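Sollomo bringt Robotern das Nähen bei - von Hand ferngesteuert

Skakbridge, im März - Wir freuen uns riesig, endlich von unserem neuen Projekt Flultuser erzählen zu dürfen! Gemeinsam mit Kostiuk zeigen wir bei Sollomo einem Roboter, wie man eine Wunde näht. Ich sitze dabei selbst oft am Steuerpult, und ja, am Anfang habe ich geflucht. Jede Handbewegung geht direkt an die Greifer, und die kleinen Kameras dort nehmen alles mit auf, auch die Momente ganz dicht am Objekt.

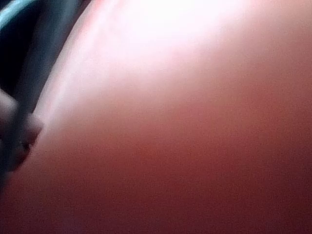
Ganz nah dran: rote, gewölbte Oberfläche, links der Greifer. Foto: Sollomo

170 Vorführungen haben wir schon im Kasten, 2.000 sollen es werden. Geübt wird an weißen Nahtpads, und ich sage euch, so eine gebogene Nadel per Fernsteuerung sauber zu führen, das geht in die Schultern (Kaffee hilft nur bedingt).

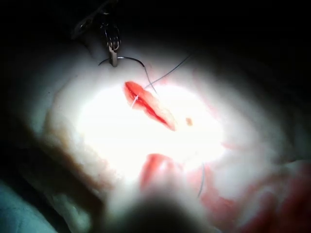 Gebogene Nadel im Nadelhalter über dem Übungspad. Foto: Sollomo

Die ersten 1.000 Aufnahmen möchten wir Hochschulen zur Verfügung stellen - wer Interesse hat, meldet sich bitte über das Presseformular von Sollomo. Besuche in Skakbridge sind nach Absprache möglich, und selbst ans Pult darf man auch!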